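Opinion | Framebuilding & Components

Search articles Search Go

The case for publishing frame tolerances

Last updated: September 2020

A buyer choosing a custom steel or titanium frame is given a great deal of information, most of it about tubes. The maker will state the tube set, the butting profile, the claimed weight and the paint code. What is almost never stated is how straight the finished frame is, or how round the bottom bracket shell was after welding. I think small builders should print those figures, and I think buyers should ask for them.

The usual objection is cost. Maricica Anghel, who builds under the Kisel name, put it to me in February: a full check on the surface plate takes her 16 minutes per frame, and she does it anyway. The numbers go in a notebook and the notebook stays in the workshop. Copying them onto a card for the customer would add very little to the job.

The second objection is that riders will misread the figures. A rear triangle that is 0.5 mm off centre can't be felt on the road, and a customer who sees that number may worry. This is a fair point, but it applies to weight as well, and the trade has never held back on weight. Zerside quotes its road frame to the gram, and the catalogue says nothing at all about dropout alignment. Of the two, alignment has more effect on how well the gears shift and how evenly a tyre wears.

Press-fit shells make the matter more urgent. A threaded shell that has pulled slightly oval can be chased and faced. A press-fit shell that is out of round will creak, and the owner will spend a winter changing bearings that were never at fault. My own Arancibia went through three sets before a shop put a bore gauge in it. The frame cost £2,062 and the gauge reading took less time than removing the cranks.
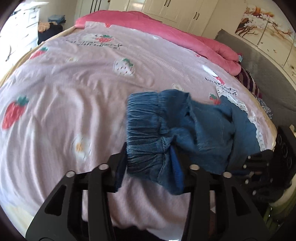
Denim on a strawberry-print duvet.

Skirneo is the one firm I know of that has tried the alternative. Each of its frames leaves with a signed sheet listing 10 measurements, including head tube to seat tube twist and the bore at both ends of the shell. At £3,040 the frame is not cheap, and the sheet is not a guarantee of a good ride. It does give the second owner something to check against after a crash, and it gives a mechanic a starting point.

I would settle for four figures: shell bore, head tube twist, rear dropout spacing and rear triangle offset. They should be taken after welding and before paint, with the method stated – a reading without a method is of little use. Builders who already measure would lose nothing by this. Those who don't measure would have to buy a surface plate, and I'd like to know who they are before I pay a deposit.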